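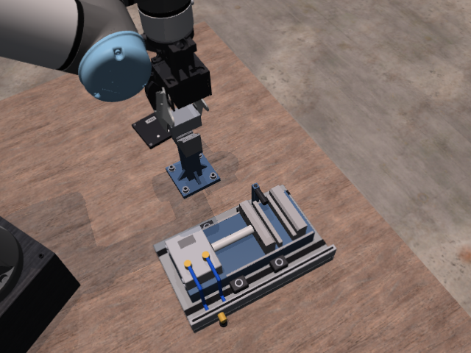
Stekadow Technical Institute – Robot Cells, Unit 4
Handout: The missed release at the pedestal

In this unit we study one fault from the simulated cell. The cell has an arm with a two-finger gripper, a pedestal bolted to the table, and a vise lying diagonally in front of it. The program is called Gamo. Please read this handout before the lab on Sunday.

What went wrong

In run 43 the gripper received the command "open" and the program went directly to the next move. The command was sent, but the program did not check the position of the fingers. The part was still held when the arm began to travel, and the controller stopped with a force alarm.

Many students first blame the force limit and want to raise it. This is a mistake. The alarm came late, but it was correct. With a higher limit the arm would pull more strongly on the pedestal, and on a real table this can bend a finger or loosen the bolts.
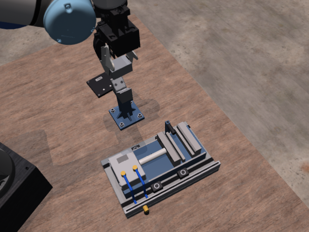
The second cause is the waiting time. Gamo allowed 2000 ms for opening, and after this time it continued in every case. A timer tells us only that time has passed. The program must read the finger position, and if the value is wrong, it must stop and keep the arm where it is.

For the lab

Write the release step again with a position check. Then block one finger in the simulator and run your program. The arm must not move. Note the alarm text and the last good step.

Please do not clear the alarm before you have saved the log – it is erased at reset. Hand in the log together with your code.

Contact: Usano Course Office | © Stekadow Technical Institute | Back to top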